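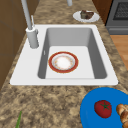
Figure 3. White drop-in sink in a speckled granite countertop, single basin, overflow slot on the left inner wall. Plate on the basin floor.

3.2 Household water use at the sink

Diary data first, meter data after. The two do not agree and we did not expect them to. Diaries were kept by 100 households in Hulme and Skallmont during June, one page per day, kitchen entries on the front and bathroom on the back. Whoever was at the tap was asked to write down what for and for how long. Most wrote what for. Fewer wrote how long, and a good many of the times given are plainly rounded to the nearest five minutes, so we treat them as rank data only.

Dishwashing by hand is the biggest single entry in the kitchen pages, ahead of cooking and well ahead of drinking. Three habits came up often enough to code. Running tap: each item washed and rinsed under flow. Filled basin: plug in, hot water and soap, rinse at the end or not at all. Soak and return: items left in the basin, washed later in the day together with the next meal's. Many households move between these. Breakfast under the tap, supper in the basin. We coded by meal and not by household for that reason, which makes Table 4 longer than we would like.

Basin type matters more than we assumed in the pilot. Homes with one basin (Figure 3 shows the layout) have nowhere to rinse once the basin is full. People in these homes either rinse into the same water, use a tub on the counter, or give up on filling and let the tap run. Two-basin homes fill one side and rinse in the other. The single basin group reported running tap for more meals, and the gap holds after we adjust for household size and for dishwasher ownership. It does not hold for people living alone, but that group is small and we make nothing of it.

Depth is a seperate question. A deep basin takes more water before it is any use for washing, and several respondents said as much in the free text. "By the time its full enough I could have been done." Others liked the depth for pots. We did not measure basins in the first round. That was a mistake. Measurements were added on the follow-up visit, but only where the resident was willing, so depth is missing for a fair share of the Skallmont sample.

Meter readings. Nituvix loggers were fitted to the cold kitchen feed in 20 homes, a subsample picked for easy access under the sink and so not random. Hot feed was left alone, as the plumbing differed too much from home to home. Two loggers failed in the first week and were swapped out; we dropped those days. The remaining record was split into draws, a draw being any flow with a gap of at least a minute on either side. Short draws dominate the count. Long draws dominate the volume. The diaries catch the long ones fairly well and miss most of the short ones, filling a glass, wetting a cloth, and so on. Anyone using diaries alone should expect to undercount in the same direction.

Overflow openings: no effect seen. Nobody reported filling a basin high enough to reach one. We keep the variable in the model only becuase the earlier Wevon survey had it and we wanted the two sets to line up.

Soaking deserves more work. In the free text it is often tied to feelings about the kitchen, who is supposed to finish the dishes, whether guests are coming, whether a single plate is worth hot water. Water use per item was lower on soak and return days in the metered homes, though the spread is wide and one large family pulls the mean around. With that family out the difference is still there but thin. We report both.

Limits. One month, early summer, so no holiday meals and fewer hot drinks than in winter. Two towns with similar water prices. Self report for the larger sample. Respondents got a small gift card on return of the diary and a few of the late diaries look like they were filled in at one sitting, same pen, same slant; Chin-lung Wei went through these by hand and excluded the worst. Results with and without the exclusions are in Appendix B. The direction of every main finding is the same in both, the sizes shift a little.

Section 3.3 takes up the bathroom pages.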